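Replacing the hard drive in an old office desktop

The machine is a desktop tower bought second-hand from an office clearance in Irnurholm. It has served as the household file store since then, and in February it began to take a long time over directory listings. The drive's own error log showed 18 reallocated sectors. A week later the figure was 103. A single reading of that kind can be ignored for a while. A rising one means the drive should be replaced.

I copied the data off first. The copy went to an external disk over the network and ran overnight, finishing at 6 in the morning with 13 files unreadable. All of them were old installers and none was missed. I then compared checksums for everything else before touching the hardware.

Preparation is short. Shut the machine down fully, switch it off at the wall, pull the mains lead and hold the power button in for 15 seconds. Lay the case on its side with the open face upwards. I work on a bare table with the metalwork of the case within reach, and touch it before handling any board. Tamsin Hoani lent me a wrist strap, which I wore.

The drive sits in a plastic carrier held in a metal cage. No screws are involved in getting the carrier out. The two ends of the plastic are squeezed together slightly and the whole thing slides. The cables come off before that. The data connector has a small metal spring on one side which must be pressed, and pulling on the flat cable itself will sooner or later damage it. The power connector has no spring and is simply stiff. I rock it by its housing, a millimetre each way, until it moves.

Sølve Isaksson, who has stripped more of these than I have, recommends noting the cable routing before anything is unplugged. It is good advice. The lid on this model closes with little clearance, and a loop of cable that rises above the edge of the cage will be pinched.
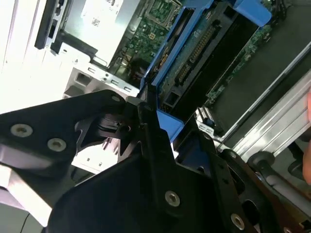
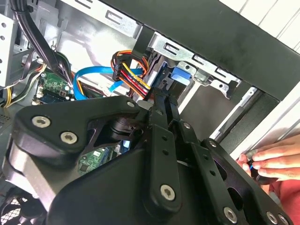
The replacement came from Oleck, the parts counter on the Clevport road. It is the same physical size as the old drive but slightly lighter. The carrier locates it by four pins that enter the screw holes along the sides. Fit two pins on one side, flex the plastic outwards, and drop the other two in. If the carrier bows afterwards, a pin has missed its hole. Mine missed on the first attempt.

Check which way round the connectors face before sliding the carrier home. It will go most of the way in backwards, and the mistake only shows when the cables will not reach. Push until the latch clicks on both sides, then refit power and data. Both connectors are keyed with an L-shaped tongue and should go on with light pressure.

On the first start the firmware stopped with a message about changed hardware and asked for a key to be pressed. The new drive was listed at its full capacity. I ran the long self-test before writing anything to it, then partitioned it and began copying the data back.

Two jobs remain. The case fan has a slight rattle at low speed, and I have a replacement from Awwad in the drawer with the wrong plug on it. The old drive is on the shelf with its serial number written on a strip of masking tape, waiting to be wiped.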